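Search notebook Search

August, bench notes, starter trials

Fed jar 2 at 7:15 with Sadberg rye, 66 g flour to 41 g water. Stiffer than last time. Smelled of apples by noon, barely domed.

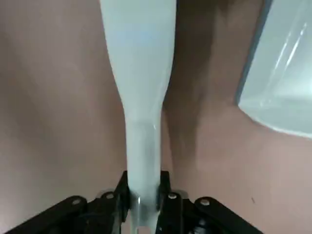

Unai Barroso thinks the rye is too fresh and wants it rested two weeks before we judge anything. He would also drop the salt from the second feed.

Jar 3 got the Kołodziej white. It doubled, then sank before I could cut it in. Moved it to the cooler shelf. 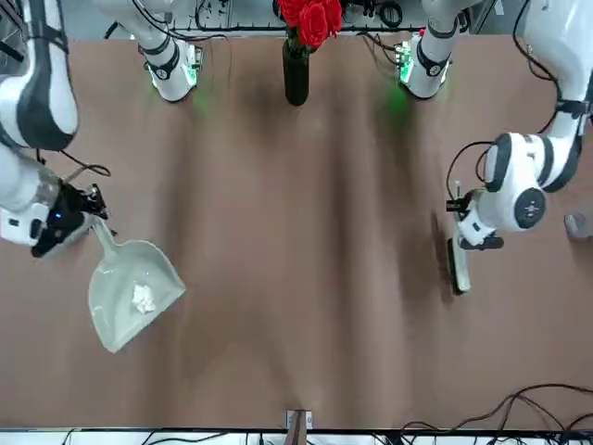
Flour dust is getting into the jars when we weigh beside them, so weighing moves to the other bench. Sweep up between flours. A hand brush and a pale gray dustpan will do, no wet cloth. Lids stay on until the scale is clear.
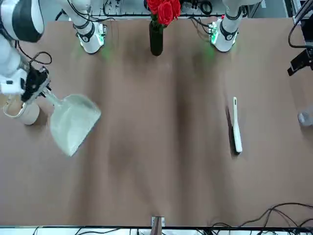

Entered by: Rarnurside bench, evening

Baked one loaf from jar 3, 600 g dough. Tight crumb near the base, crust fine. Sour came through late.
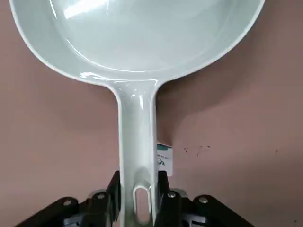 Next loaf gets a longer proof and the same flour. Jar 2 waits.

Comments (2)

Welora: What hydration on the loaf?

millrat: My rye sat a month and still did that.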